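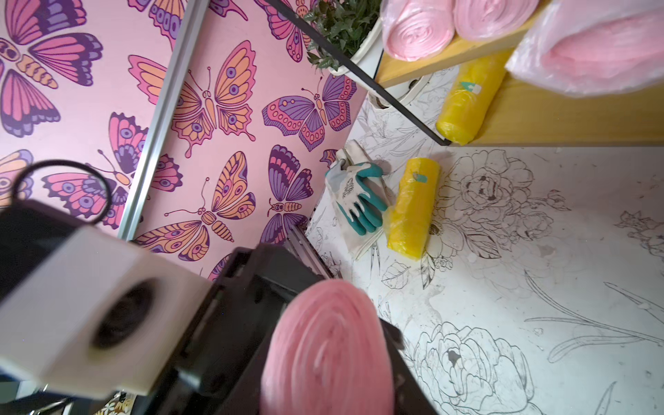
clidpacker
Disagree with the first post. The rate was never the problem on our line. The problem is what happens to the people who used to set the rate.

We run bagged consumables for Clidholm, janitorial rolls mostly. Before the arm, each bench had one person picking, one checking the wrap and one filling the order tray. Now the arm picks and one person covers the checking for two benches. The job description was not rewritten. The pay grade was not reviewed. The error count is still logged under that person's badge.

tarewt_9
I wrote the first post, so to be specific: my claim was that throughput is the only number management reports, and that it is the wrong number. I don't think we disagree as much as you say.

Our figures, same kind of product. Manual picking took 4 seconds per roll on a good shift. The arm takes 9. It does not stop for breaks, so the shift total comes out close. What changed is the distribution of work. The operator is idle for long stretches and then has several faults to clear at once.

clidpacker
Then we disagree on the cause. You blame the reporting. I blame the staffing model. If the faults arrive in bursts, one person on two benches is under-staffed by design, whatever you put in the report.

northdock
Maintenance side here, different site. Soft rolls are a bad first product for a two-jaw gripper. The diameter changes with winding tension and the film slips on the layers under it. Too little force and the roll drops. Too much and the core goes oval, and the customer sends it back because it won't sit on the holder.

We ended up with a separate force setting for each color, which sounds wrong until you learn that the pink and the yellow came from different suppliers with different film. Whoever changes over the color has to change the setting. That step used to live in the hands of the picker and did not exist on paper.

tarewt_9
Same experience. We had pickers who could tell a loose roll by feel and put it aside before it reached the tray. That check is gone. Loose rolls now get found at the customer.

Marquez_fan
Is anyone using force feedback for that? The Marquez controller logs closing width on every grip. If the width at a set force is over the limit, flag it as loose.

northdock
We tried. It works on bare rolls. With an outer wrapper the reading depends on how much air is in the wrapper. We got 34 flags in one shift and 6 were loose rolls. The operator stopped looking at the flags by the second break, and I would have done the same.

Marquez_fan
That is a threshold problem, not a reason to drop it.

northdock
Possibly. Nobody at our site has hours assigned to tune thresholds. The integrator's contract ended in February.

clidpacker
Which is my point again. Tuning is work. It got moved from the budget to whoever is standing nearest.

wundano_ops
I'll give the other side. I run a shift at Wundano and I was a picker before that. My wrists are better. We rotate: two hours at the arm, two hours at receiving, then back. Operators are trained to change force settings and to re-teach a pick position, and they get the technician rate for the hours they do it. It took a long argument to get that in writing.

The part I don't like is the glove rule. Gloves on for stock handling, gloves off for the teach pendant, because the touchscreen won't register through the coating. With a fault every few minutes you are taking them on and off all shift. People leave them off, and then someone gets a film cut.

tarewt_9
We bought pendants with physical keys for that. Piltis sells a keypad that clips on the side. Check that it doesn't cover the enable switch before you order, the older bracket does.

wundano_ops
Thanks, will check the bracket. Do you know if it needs its own cable?

tarewt_9
It plugs into the pendant's service port. You lose the port for the USB backup while it is connected.

clidpacker
Going back to the rotation. Does the technician rate apply when the arm is down and you are picking by hand?

wundano_ops
No. Base rate for manual picking, and the downtime is logged by the minute. It is the clause we want reopened at the next review.

clidpacker
Please post the wording if you are allowed to. We have nothing in writing here.

wundano_ops
I'll ask the steward after the 3 p.m. handover and put up whatever I can share.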